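On Monday Margit Takács wrote:

> Could somebody who went to the Troster open day say what the laundry demonstration consisted of? The Hurnix notice mentions a biped and a stacked washer-dryer and stops there. I'm interested in how it deals with the upper door. Ours at Bognár is a wheeled base and runs out of reach.

Margit,

I was in the 14:00 group, 12 of us. The demonstration is in a furnished bedroom, with the machine against the right-hand wall and an empty basket on the floor in front of it. The robot works standing, on two legs, with a cable running off across the floor.

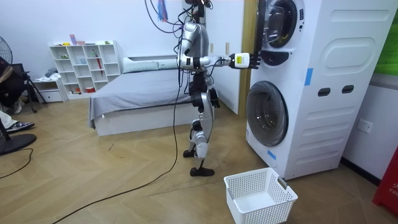
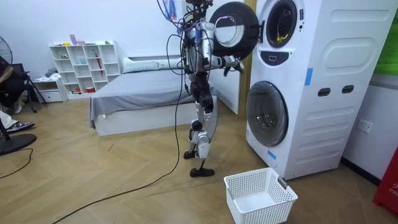
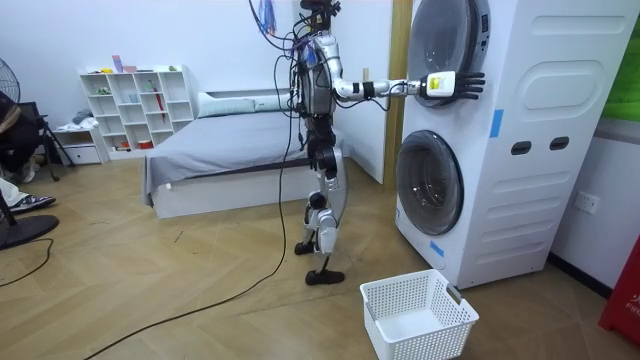

Hurnix circular, no. 14, p. 5

Reach first. In the first and third pictures the arm is stretched out horizontally at the height of the upper door, with one foot ahead of the other. In the third the hand is flat on the door, fingertips on the glass. The second has the door open, swung to the left, so it ends up directly in front of the robot's upper body and the hand has to work just below it. I'd expect that to be your problem too if you fit a taller column: the swing takes up the space you want for the elbow.

You can also make out a small yellow item near the bottom of the upper drum in the second picture. I asked about picking from the back of the drum and was told to wait for the written notes.

On the stated figures, they gave 595 mm as the machine width used in their planning model. I didn't measure it. No cycle times were offered. The lower door wasn't covered in my session, and I'd like to hear from anyone in the morning group if it was in theirs.

The Pukurwood talk on joint torque limits was moved to November. Slides from the open day are to go on the Troster page once they've been checked.

Do you have the hinge side on your unit to hand? If it opens to the right, most of the above won't apply.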